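旧笔记本换固态这件事拖了大半年，八月总算动手了。分几条发，给同样打算折腾老机器的人参考。

机器是七年前买的，原装一块机械盘，系统盘和资料都在上面。开机要等很久，打开一个大点的表格风扇就开始叫。内存之前已经加到16GB，所以瓶颈基本就在硬盘。

先查接口。我这台只有一个2.5寸SATA位，主板上虽然有个M.2插槽，但只认无线网卡，插固态没反应。买之前一定去翻维修手册，不要只看插槽长得像不像。

盘买的是Zorker的SATA固态，400元，京东和线下问过，差价不大。同容量还有更便宜的，没写缓存也没写颗粒，我没敢买。
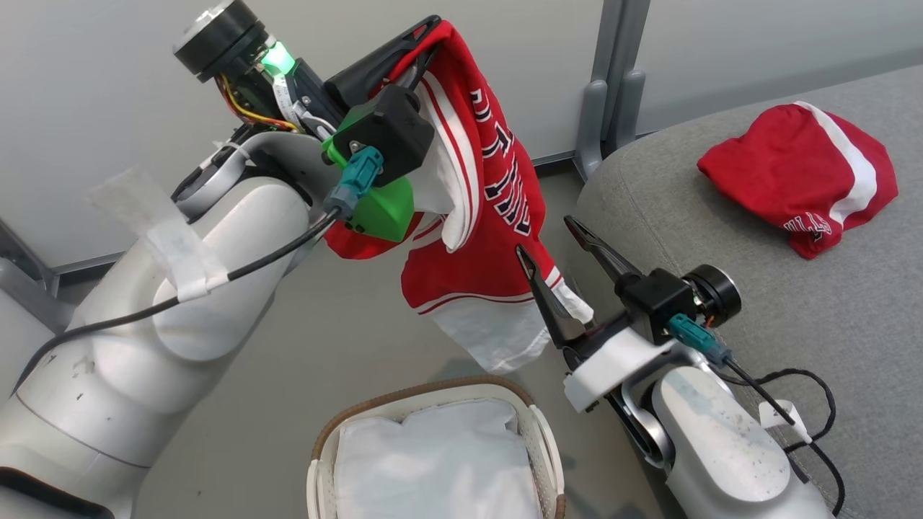 克隆之前先看旧盘健康。我用CrystalDiskInfo读了一下，状态是黄的“警告”，待映射扇区有数值。这种情况先把重要文件手动拷出来，再谈克隆。克隆要把整块盘读一遍，旧盘有可能就在这时候彻底坏掉。

我拷出来的主要是照片和几年的账目。照片文件夹里一共2,908个文件，有7个读不出来，复制到那里就卡住，只能跳过。其中5个在手机里还有原图，另外两个没了。

克隆需要一个USB转SATA的线或者硬盘盒。我手上这个盒子是Grutstead的，插在USB 3.0口上速度正常，插2.0口慢得没法用。克隆期间把自动睡眠关掉，电源插着。

第一次克隆失败，进度走到一半报读取错误。评论区有人问是不是固态的问题，不是，换了软件里的“忽略坏扇区”选项以后就过去了。代价是坏扇区上的数据会变成空的，所以前面说要先手动备份。

分区这里也容易出问题。旧盘的恢复分区夹在C盘后面，照原样克隆过去，多出来的空间就排在恢复分区后面，C盘扩不了。要么克隆时在软件里拖好大小，要么事后用分区工具把恢复分区往后挪。我是事后挪的，多花了一个晚上。
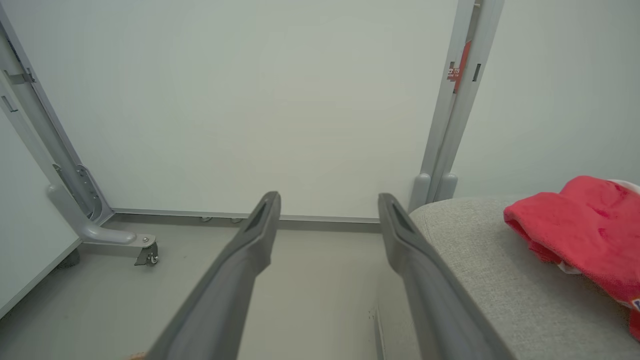 装盘本身很快。拆后盖，先断开电池排线，旧盘连支架一起抽出来，四颗小螺丝换到新盘上，推回去就行。后盖螺丝有长有短，按位置摆在纸上，装回去不会弄混。

第一次开机黑屏，只有一个光标在闪。原因是旧盘是MBR，BIOS之前被我改成了纯UEFI启动，改回兼容模式就进系统了。以后想用UEFI可以再转GPT，转之前记得备份。

进系统后检查三个地方：TRIM有没有开，命令是 fsutil behavior query DisableDeleteNotify，返回0就是开着；4K有没有对齐；SATA模式是不是AHCI。最后一个如果原来是IDE，别直接去BIOS里改，会蓝屏，先让系统进一次安全模式。

磁盘碎片整理的计划任务不用关。系统认出是固态以后会自动改成“优化”，做的是TRIM。网上那些让你关这关那的优化教程大多是很早以前写的，页面文件也不用动。

有朋友问旧盘能不能放进硬盘盒当移动硬盘。我的不行，已经有坏道了，放进去迟早出事。如果你的旧盘检测是正常的，存点不重要的东西可以。

处理旧盘前要擦除。我用的是全盘写零，跑了一整夜，早上6点多看已经结束了。只做快速格式化的话，数据是能恢复的。写零报错的扇区擦不到，介意的话就把盘拆开做物理破坏。

补充一条，Jihad Yammine留言说他那台同型号的机器换完以后待机掉盘，升级固态的固件才好。我这块暂时没遇到，不过也去官网把固件更新了。更新前同样要备份，笔记本要插电。

现在的情况：开机十几秒到桌面，表格打开不用等，风扇安静了不少。电池没换，续航还是老样子，下一步看看能不能买到靠谱的电池。买到了接着在这条下面更新。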